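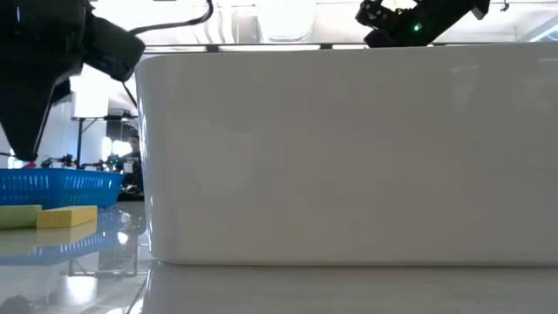

Who owns the name? Our trade mark project, written up by Marlina Kusuma

January 4, 2020

So this is the long version of the talk Nabil and I gave in December, for everyone who asked for notes (and for Dr Van Rooij, who asked for a word count and is going to be disappointed). Our module lets you pick any area of business law and follow one question right through. We picked trade marks, mostly thanks to Nabil Azar having worked a summer for a small drinks firm and never getting over the arguments about its label.

The question we set ourselves was this: if a small firm has used a name for years and never registered it, what can it do when a bigger firm turns up with something close?

We built a mock dispute to test it. Pumamine is a little company selling a fizzy herbal drink, 300 bottles a week at the most, all in one town. Flollton is a national chain that launches its own drink under nearly the same name. I acted for Pumamine and Nabil was Flollton, and we did fall out a bit over who got the better side!

With no registration, my client was stuck with passing off. You have to show goodwill, then a misrepresentation, then damage, and I'd assumed goodwill would be the easy bit. It was horrible. We read 22 cases and I kept finding that being known in one place doesn't get you very far if the other side trades somewhere else. Nabil had great fun with that one.

The misrepresentation part went better for me. We gave 20 people on our course the two names on plain cards and asked who they thought made each drink. Only 9 thought it was the same company, which I'd call decent and Nabil calls less than half. We did learn that courts can be pretty sniffy about surveys, especially when the question nudges people, and ours did nudge a bit. I'd word it differently next time.

Our moot was held in the Lotgate room with two third years as judges.
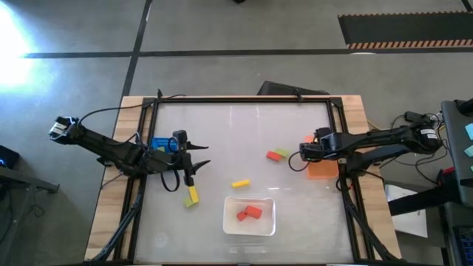
They found for Pumamine, but only inside its own town, so I won and still felt as if I'd lost. Nabil's best point was delay: my client had known for months and hadn't even sent a letter. I had no proper answer to that and waffled.

If we did it again I'd spend less time on the old cases and more on remedies, as we'd left ourselves one page for injunctions and nothing at all on costs. The case list and both skeleton arguments are in the module folder, mine with the typos corrected, Nabil's without.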